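29th January, Futgate robotics club, bench log

Sorting task again today, both arms. Goal for the July showcase is still 30 pieces sorted in one go, and we're at 10 on a good day (this wasn't one of the great ones, but I'm happy!). I restarted the Javanano script with the new wrist offsets and the left arm stopped drifting straight away, so whoever suggested redoing the zero position, thank you, I owe you a coffee.

The right arm is a different story. It grips fine but comes in too low, and I had to stop it 2 times before it bumped the wood. I bet it's the shoulder value, which I left at 952 from the old setup. Silly me.
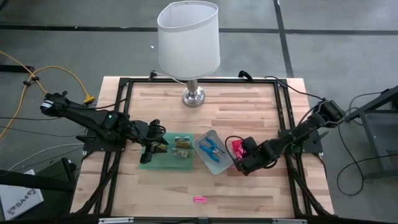

Right gripper holding a pink piece, left one over the green tray.

Pliers are in the clear tray, please put them back there when you're done! I still want to try the Clinetti finger pads, the ones from the Jansen order, as soon as somebody finds the bag. Next up: drop the shoulder value a bit, rerun the right arm alone at slow speed, then both together. Save your logs before you close the script, I lost mine again.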